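Ticket: Single sign-on failing for migrated Kemside accounts
Product: Evmont Messenger, business accounts
Opened by: Gheorghița Stanciu
Priority: High
Status: Monitoring

Reported problem

Since the Kemside chat accounts were moved over to Evmont in July, part of the staff can't sign in. They enter the right password, get the loading screen, and land back on the login page with "Session could not be matched." We moved 2000 accounts and 700 are affected. Accounts that were always on Evmont are fine.

Log

8:40 a.m. Reproduced on a test account. Same result in two browsers and in the desktop app. Clearing cookies makes no difference.

9:15 a.m. Checked the sign-in server. The password step passes each time. The failure comes after it, when the server looks up the old Kemside user ID.

10:05 a.m. Compared a working account with a broken one. The working one has its Kemside ID stored in lowercase. The broken one has mixed case, and the Evmont lookup is case sensitive.
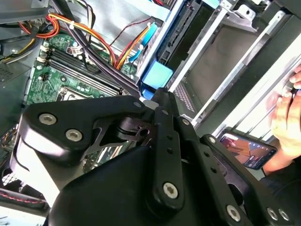
10:50 a.m. Asked Tiedemann, who ran the import, how the IDs were written. They sent them in batches of 500. Later batches came from the older Kemside directory, which kept whatever case the user typed at signup. No conversion was applied.

11:30 a.m. Ran the lowercase script on 6 broken accounts. Five can sign in. The sixth still fails and has two Evmont profiles under one email address. Setting that one aside.

1:20 p.m. Backup of the ID table done. Script run on the remaining accounts. No errors in the output.

2:10 p.m. Message history is missing for users who just got back in. Rekier handles the archive and indexes by the same ID. Requested a reindex.

4:45 p.m. Reindex finished. History shows on the test account, attachments included.

Still open

Merge the duplicate profiles. Please don't delete either one by hand, as group chats are split between them.

Tiedemann to add the lowercase step before the next import.

Users who stayed signed in on a phone need to sign out once and back in.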